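**Corrugated ceiling** is a common name for a ceiling made of ribbed sheets, or for the underside of a ribbed roof deck which is left open to the room. It is found in workshops, halls, storage buildings and in many older factories that were later taken into use for offices or teaching.

## Construction

The sheets are formed with parallel ribs. The ribs make a thin sheet stiff in one direction, so it can span from one beam to the next without extra support. The beams normally cross the ribs at a right angle. In the Kulldale building guide, written by Maj-Britt Forsberg, a rib depth of 35 mm is given for short spans and 78 mm for longer ones.

Most corrugated ceilings are painted white or a light grey. A white surface sends more of the lamp light down to the floor, but dust on the ribs is also easier to see.

## Services

In a room without a suspended ceiling, the pipes and conduits stay visible. They are usually fixed along the beams, where the clamps have a flat surface to hold — fixing to the sheet itself is avoided when the sheet is also the roof.

## Lighting

Fluorescent tubes have been the usual light source under such ceilings. The fixtures are mounted directly to the structure or hung on short chains. Long and short fixtures are often mixed in one room, for example where a wall was moved or where windows give light on one side.
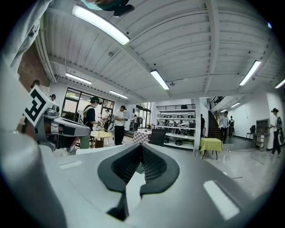
### Replacement of tubes

When old tubes are changed to LED, the existing fixture can sometimes be kept, but the wiring must be checked first. Vimala Nair recommends to change all the tubes of one room together, so that the colour of the light is even.

## Sound

The hard surface reflects sound, and large rooms can be noisy. Absorbing panels may be hung between the beams. Some types of sheet have small holes in the sides of the ribs, with mineral wool placed behind.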